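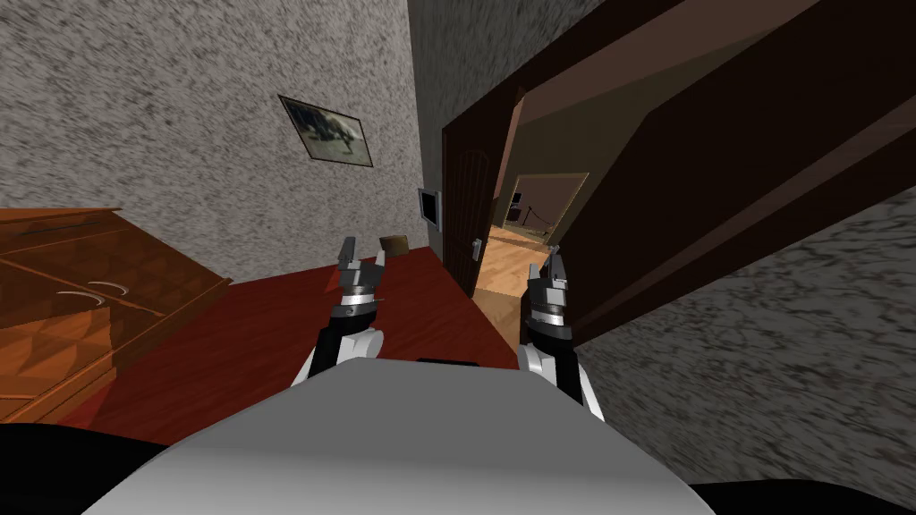 The Vollileck Waltz

1. Monday

My aunt Rochelle left me an accordion, and I want to say right away that it was the best thing anyone ever left anybody. It was a Maruyama, pearly green, with a strap that smelled like her hand cream. I couldn't play a note. I couldn't even get it out of the case without it letting go a long groan, like a cow being told bad news, and I loved it so much that I sat on the kitchen floor and made it do that again and again until the upstairs neighbor knocked.

With it came a book of dance tunes, 268 pages, most of them copied out by hand. The one at the back had no ending. "Vollileck Waltz," it said across the top in her big loopy writing, and under that, "ask Hipólito." There were two lines of melody, half of a third, and then a coffee ring.

I knew one Hipólito. Everyone on Badero Street did. Hipólito Daza had run the dance band when my mother was a girl, and he still wore the hat.

"You're Jolene," he said when I called. "Jolene Donnelly. You bit me at a wedding once."

"I was three!"

"It was a good bite. Come on Monday, after supper. Bring the green one." 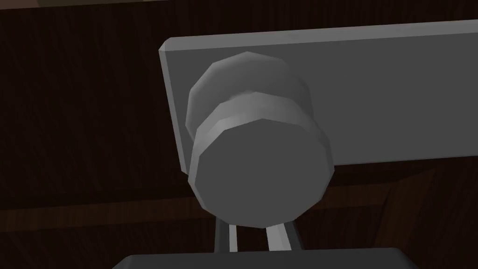

A waltz is only three beats, and I had practiced them the whole bus ride over, tapping on the case — one, two, three, one, two, three — until the man beside me started tapping too. I was so full of it that I walked straight past the house and had to come back. The door was dark brown, nearly black in places, with a fine streaky grain and a plain gray metal plate on it. I stood with my nose almost against the wood, because through it I could hear a fiddle, and the fiddle was playing my two lines.

It got to the third line. It stopped right where the coffee ring was.

I knocked so hard I hurt my hand.

The fiddle belonged to Mwajuma Ndung'u, who was eighty and tiny and played with her shoes off. She and Hipólito and Aunt Rochelle had been a trio for eleven summers, and I had never once heard about it! They'd played barn dances, ferry landings, the opening of a shoe store. One winter they drove 287 miles for a christening and found out at the church that it had been the week before, so they played for the people shoveling the steps.

"And the waltz?" I said.

They looked at each other.

"We never agreed on the end," said Mwajuma. "He wanted it to go up."

"It should go up," said Hipólito.

"And I wanted it to go down, and Rochelle said she'd think about it. That was in May."

"Which May?"

"Oh, honey," she said, and retied her scarf.

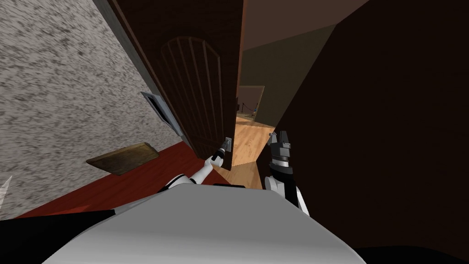

2. Learning the left hand

If you've never tried the left side of an accordion, please do, it's wonderful and terrible. There are rows and rows of little buttons and you can't see any of them. You find one with a dent in it, and that's C, and from there you're on your own like a person walking around the house with the lights off. Hipólito taught me by humming. He'd hum the bass, I'd hit something awful, he'd hum it again, a little louder, with his eyes shut.

I went over every week. By the fourth lesson I had the first line. By the sixth I had both of them, and a blister, which I showed to everybody at work. Mwajuma fed us plum cake and told me my elbow was lazy. She was right, it had been lazy for years.

Some nights we didn't work at all. They just played, the old stuff, polkas with names like "The Wet Goose," and I sat there holding the green Maruyama and breathing the bellows in and out without pressing any keys, so I could feel like I was in the band.

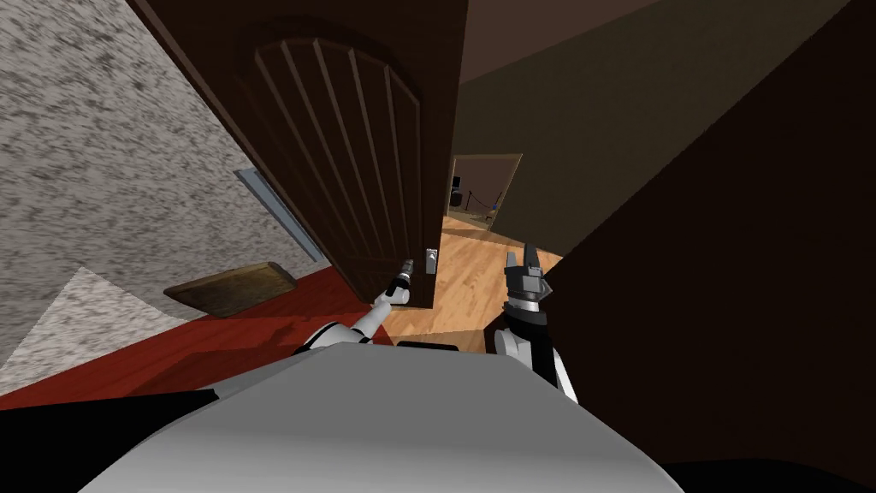

The night I finally got through all two and a half lines without stopping, it was hot, and Hipólito had the windows up. We played it as a trio. Nobody had planned to, Mwajuma just came in under me on the second time around, and then he did. The brown door stood partly open, the one with the arch carved up top and the long grooves running down inside it, and I fixed my eyes on those grooves to keep from looking at my fingers. Line one. Line two. The coffee ring was coming and I had no idea what to do about it.

Mwajuma went down. Hipólito went up. I heard them do it at the very same second, stubborn as goats, and my hand was already moving, so I held the note I was on. I just held it, with the whole bellows, right in the middle of them.

It sounded enormous. It sounded like her kitchen.

When I ran out of air we all sat there. A dog was barking down on Badero Street.

"Huh," said Hipólito, and took off his hat, and put it back on.

"Again," said Mwajuma. "And watch that elbow."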